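Zwischenstand Mai, Datensammlung Zweiarm-Schreiben

Liebe Runde bei Nwankwo,

ihr wolltet diesmal weniger Tabelle und mehr Erzählung, also bitte schön! Die Zahlen liegen wie immer im Projektordner, dort unter »Kamasstead, Mai«.

**Wo wir stehen**

Der Umzug nach Kamasstead ist durch, beide Arme laufen wieder, und wir nehmen seit Monatsbeginn richtig auf. Neu im Programm ist die Schreibaufgabe, die ihr euch im letzten Gespräch gewünscht hattet: Ein Arm hält ein kleines Whiteboard, der andere schreibt ein Wort darauf. Klingt harmlos, hat uns aber ordentlich beschäftigt. Inzwischen haben wir über 20 Stunden brauchbares Material (Fehlversuche sind da schon raus, die liegen getrennt).

Gesteuert wird weiterhin von Hand. Silviu Preda macht den größten Teil der Durchgänge und hat mittlerweile eine Ruhe in den Fingern, um die ich ihn beneide. Ich selbst schaffe ein ordentliches »o«, beim »g« hört es dann auf. 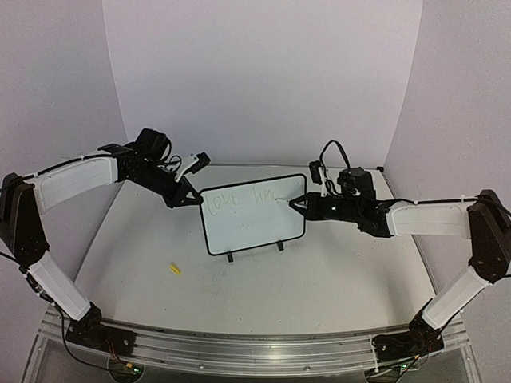 *Schreibaufgabe am Zweiarm-Platz: linker Greifer an der oberen Ecke der Tafel, rechts wird geschrieben.*

**Was gut läuft**

Die Absprache zwischen den beiden Armen sitzt viel besser als im Winter. Wir hatten damals nur Aufgaben, bei denen jeder Arm für sich arbeitet, und das Modell hat daraus prompt gelernt, den zweiten Arm zu vergessen. Beim Schreiben geht das nicht mehr durch: Hält der eine nicht gegen, rutscht die Tafel weg. Wir starten die Durchgänge absichtlich mit leicht verdrehter Tafel und mal mit, mal ohne Schrift darauf, damit später nicht alles an einer einzigen Ausgangslage hängt.

Auch die Kameras an den Handgelenken machen sich bezahlt. Die Stiftspitze verschwindet von außen gern hinter dem Greifer, und dann ist man froh um den zweiten Blick.

**Was hakt**

Die Striche sind oft sehr dünn. Drückt man fester, kippelt die Tafel, drückt man weniger, sieht man auf den Aufnahmen kaum noch, was da steht. Wir haben 3 Stiftsorten durchprobiert und sind noch nicht glücklich. Sivari schickt uns ein Muster mit weicherer Spitze, darauf warte ich gerade.

Dann die Beschriftung der Daten: Wann ist ein Wort »fertig«? Silviu und ich haben dieselben Durchgänge getrennt bewertet und lagen bei unvollständigen Wörtern ziemlich auseinander. Jetzt gilt: Lesbar bis zum letzten Buchstaben, sonst kommt der Durchgang in den Ordner »Teilweise«. Der ist leider gut gefüllt, fürs Training wollen wir ihn aber trotzdem behalten.

**Wie es weitergeht**

Als Nächstes kommt das Wischen dazu, und die Kollegen in Petville rechnen den ersten Trainingslauf mit den Schreibdaten. Von euch bräuchte ich noch das Okay für 2 zusätzliche Wochen am Platz, der Antrag liegt schon bei euch im Postfach. Und wer einmal selbst steuern mag: Kommt vorbei, am besten vormittags, nach dem Mittag sind wir meistens mitten in einer Aufnahmeserie!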